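Can a machine fold laundry yet? (general discussion)

iveta_h
Oct 4, 2023
Every year somebody tells me that in two years I will not fold my own towels. I have worked in a hotel laundry since long ago, we wash 900 pieces on a busy day, and the only machine which folds there is for flat sheets. A person must still feed the corners. So my question is simple: for mixed things at home, is it close or not?

wh_tang
Closer than you think. Picking up is mostly solved in my opinion. In July I did 200 tries with one cloth on a dark table and the arm had it in the air 182 times. View from the wrist:
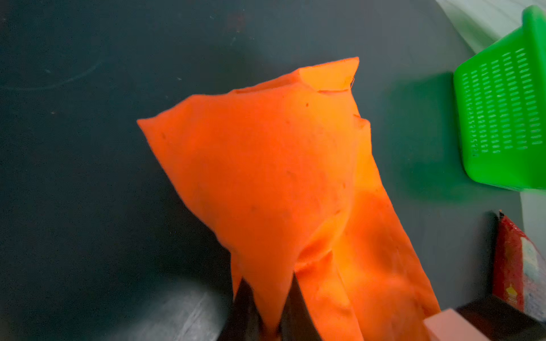 Orange cloth in the gripper, green basket behind.

The basket is where it should go. I don't fold yet, I only put away.

Yuk-lan L.
Sorry, but look how it hangs. It is bunched and the corners go everywhere. My daughter can lift a cloth too – she is three. For folding you must find two corners, and from such a bundle I would not know myself where they are.

wh_tang
You put it down and grab again. Slow, I agree.

iveta_h
How slow?

wh_tang
110 seconds for one cloth, if I am lucky with the second grab.

iveta_h
Then with 900 pieces I would go home after more than one day. Thank you, I keep my hands.

soying_c
Hotel speed is the wrong measure for a home. If it works at night while I sleep, I don't care about the seconds. I care more if it can take a sock from between other things without pulling everything down.

Yuk-lan L.
And fitted sheets? Please somebody try with a fitted sheet.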